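## Our Afternoon at the Drotora Open House

*Feb 7, 2020*

Those of you who signed up back in September have been very patient with me, and I promised a proper write-up, so pour yourself something warm. Our group finally made it over to the Drotora open house, and I came home with a tote bag, a sore neck from looking up at the big gantry in the front hall, and more notes than I could read afterward.

If you haven't been out that way, Drotora has the long low building behind the old seed warehouse on Thongdee Road. Parking was a bit of an adventure (please, next time, use the side lot, the front one is for deliveries) but we were all inside and signed in before the welcome talk got going. There was coffee, and there were those little almond cookies, which went fast.

The front hall is where they put the showy things. The gantry was moving crates from one end to the other, and next to it was a smaller arm from Skitgate that they use for sorting plastic caps by size. I could have stood there all day! It picks one up, seems to think it over, and drops it down the right chute, and every so often it gets one wrong and the whole crowd goes "ohhh." The engineer running it was a very good sport and let the kids call out which chute they thought was coming next.

What most of us had really come for, though, was the back rooms, where the Tumine project lives. Tumine is the one we read about in the fall newsletter, the effort to teach two robot hands to do the small fiddly jobs that come up at a desk or a kitchen table. Picking up a coin, opening a pill case, putting the cap back on something. I'll admit I thought this would be the dull part of the tour, and it ended up being what we talked about the whole ride home.

The way they go about it is to start with people. Somebody sits down at a plain table and does an ordinary task with their own two hands, over and over, while it is recorded from about where their eyes would be, and the recordings are what the robot learns from. Our guide said they had 1,774 recordings finished by the morning of our visit, and the goal for this stage is 3,000. Each person does one task at a time and then takes a good long break, and having tried it I can tell you the break is needed.

They let us watch one of the sessions on small items, pens and such. I expected something very technical, and what we got was a person at a table, working away so quietly that we all started whispering.

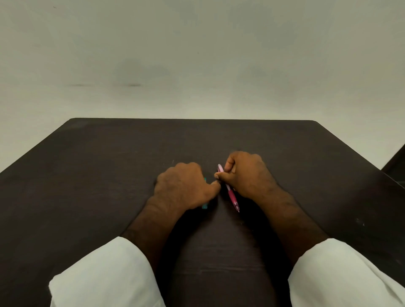 *Hands at work during the small-objects session, Tumine project room.*

I had never given one thought to how I hold a pen. Once you start looking, there is a great deal going on. One thumb steadies while the other hand does the holding, and the fingers that don't seem to be doing anything are tucked out of the way. Our guide explained that this business of two hands meeting on one little thing is the hard part for the machines. A single gripper can pick up a pen nicely. Getting a second one to come in and help without knocking it loose is where they've spent most of the past year, and she was very frank that they have a long way to go.

After that we were taken next door to see the robot side of it. They ran a set of 9 tries for us, with the two grippers passing a marker between them and setting it down in a tray. A few went beautifully. One marker shot across the room and landed by somebody's shoe, and I think that one got the most applause. I liked that they didn't hide the misses or hurry us past them. When a try goes badly they write down what happened and go back to the recordings to see how a person handles the same spot.

There was plenty of time for questions, and our group asked good ones. Somebody wanted to know whether it matters if you're left-handed (they want both, very much). Somebody else asked if the robots would ever fold a fitted sheet, and the answer was a long sigh, so I suppose we are on our own there. I asked what happens with the recordings, and was told that people sign a form first and that faces are kept out of them, which I was glad to hear.

Then came the hands-on table. You could sit down and drive a pair of small practice grippers yourself with two handles and try to stack wooden blocks. I got two blocks up and was extremely proud of myself until a girl of maybe eight sat down after me and built a tower. The line for this was the longest of the day, so if you go in the future, do it first and see the front hall afterward.

A few housekeeping things before I forget:

- Drotora will hold another open house in September. They can take 100 visitors and they expect to fill up, so please put your name on the sheet by the door early if you'd like a seat in our van.
- They are looking for people to come in and be recorded for Tumine. No experience needed, and they would especially love folks whose hands are a little slower or stiffer, so that the robots don't only learn from the young and nimble.
- A gray knit scarf was left in the van. It is hanging in the office.

Thank you to everyone who came along, and to those who shared rides when the van filled up. I have a few of the Skitgate brochures left over if you'd like one, and I saved two of the tote bags for the members who were home with that awful cold.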